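Clearing the Common Table: A Conversation with the Residence Coordinator at Brivia House

Brivia House accommodates 162 students across two wings, and its shared lounge remains open until midnight. In April the residence office introduced a new practice for the lounge tables, under which food and drink left behind is sorted at the close of each evening. The coordinator responsible for the practice spoke with the Papadakis Residential Review in her office beside the mail room.

"We had signs up for years, and the signs were very polite," she said. "Students read them and left their things anyway. They were going to class, or they meant to come back."

Under the earlier arrangement, everything found on a table went into the garbage. The coordinator described this as wasteful and, in her words, "a little unkind to whoever had bought it." A survey of residents drew 122 replies, most of which favoured keeping unopened food for others. 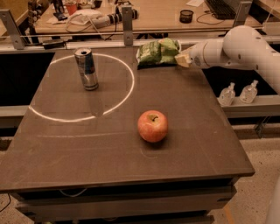 "An apple is simple enough. It gets rinsed and goes in the fruit bowl," she said. "A bag of chips depends on whether the seal is good. An open can is emptied in the sink and put in the recycling, and I would ask people to do that part themselves."

The dark tables in the lounge present a difficulty of their own. They show marks readily, and the coordinator would like residents to wipe up spills before they dry. "The colour was chosen well before my time," she said. "I would have picked something lighter."

The office has set aside $400 for the remainder of the year, to be spent on cloths, bins and a second shelf for the kitchenette. A similar practice is under discussion at Gondirine Hall, where the lounge is smaller and the kitchen is locked at 10 p.m.

Asked whether students had objected, the coordinator said that she had received 2 written complaints, both concerning leftover pizza. "Pizza is still thrown out," she said. "We did talk about it at some length."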